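Sim eval vs real eval for pick and place, does the ranking hold?

mhenao
Posted April 30, 2023
I've been comparing policies in simulation before we spend arm time on them. 4 checkpoints, 408 sim episodes each, same set of household objects on the table. Then 285 real trials split across the same checkpoints. The order from best to worst came out the same in both. Absolute success rates did not match – sim was higher for every checkpoint.

This is the can into basket task in sim:

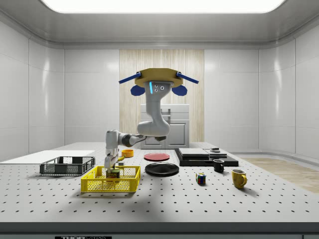
Can task in sim, gripper holding the can at the yellow basket.

The scoring rule is simple. The can has to be released and at rest inside the correct basket when the episode ends. Object positions are randomized at reset, lighting is fixed.

bquintero
Same order with 4 checkpoints is not much evidence. If they come from one training run, later ones are usually better anyway. You would get that order from the step count.

mhenao
They are from two runs with different data mixes, so step count doesn't give you the order. I agree 4 is small. I have 8 more that I haven't run on the real arm.

harang_y
What are you using for contact? Our problem in Mikier was cans sticking to the fingers after release. It made sim look worse than real, the opposite of yours.

mhenao
Default friction on the fingers, nothing tuned. My guess for the gap is the rim. In sim the can slides off the basket rim and drops in. On the real table it catches on the mesh and tips outward.

bquintero
Then your sim is wrong at the one point that decides the score. I would fix that before running 8 more.

D_Castano
Disagree with Brayan. If you only want the ranking, a shared bias is fine as long as it hits all the policies the same way. Plot sim against real per checkpoint and report the correlation with intervals.

bquintero
It won't hit them the same way. A policy that releases high and centered never touches the rim. One that releases low at the edge gets free points in sim.

harang_y
You can check that from the logs. Split the successes by release position and see who gains.

mhenao
OK, I can do that, release pose is saved for every sim episode. The real logs only have it for the second half of the trials. Will post the split when it's done, probably June.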